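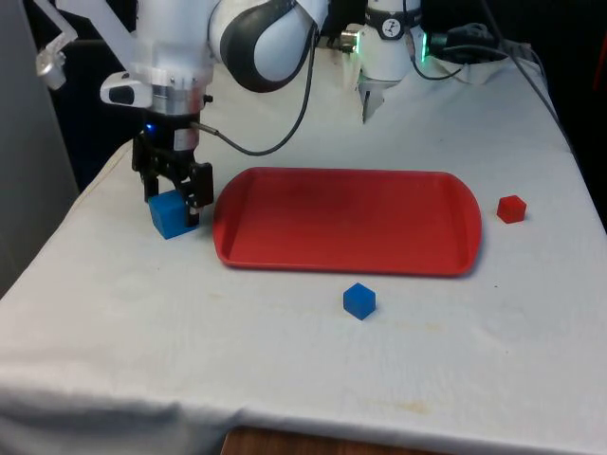

Reading time: 2 minutes

Figure 1. Robotic arm with a two-finger gripper at a blue cube.

3.2 Range of used batteries in winter riding

The second part of the study concerns the loss of range in older ebike batteries. The bicycles were of the model Darnine, all with a rear hub motor and a Zarkura battery under the carrier. They were lent to us by the hire shop Bednárik in Kudik, which has kept a charging record for each battery from the day of purchase. We divided the batteries into two groups. The first group had fewer than 50 full charges, and the second had between 400 and 500.

Every bicycle was ridden in November on the same route, which begins at the river, climbs to the upper town and returns by the old railway path. One lap is 8 km long. The riders used the middle level of assistance and were asked not to change it, also on the climb. The ride ended when the motor stopped giving help.

The newer batteries reached a mean range of 49 km. For the older group the mean was 40 km, but the spread was much larger and two batteries stopped already in the fourth lap. Both had been stored fully charged in an unheated room during the previous winter – a practice which the shop has given up in the meantime.

We did not find a clear influence of tyre pressure. The weight of the rider had an effect mainly on the climb, and it is treated in Section 3.3. It must be noted that none of the batteries had come near to 1,000 charges, so our results say nothing about the end of their life.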